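Clestix busca participantes para un estudio sobre la colada de cada día

¿Separas los colores o lo metes todo junto? ¿Vacías la cesta de golpe o prenda a prenda? En Clestix nos apasionan estas cosas (¡de verdad!) y queremos aprender de cómo se lava en casas muy distintas.

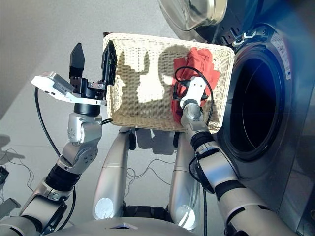
Buscamos 69 personas mayores de edad que pongan lavadoras con frecuencia. No hace falta experiencia, solo ganas de hacer la colada como siempre y de contárnosla después. Son cuatro sesiones de 45 minutos en nuestra sala de Pitside, con lavadora de carga frontal, y la ropa la ponemos nosotros.
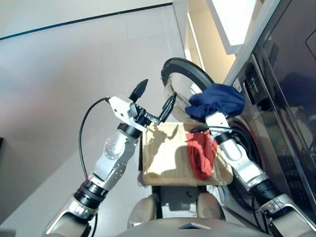

Prenda azul marino en la boca de la lavadora, con la puerta abierta.

Ofrecemos una compensación por sesión y horarios de mañana o tarde. Los resultados se compartirán con todos los participantes en febrero.

Inscripciones hasta el 17 de julio de 2024, en el formulario de esta página. Referencia: Pemon 689.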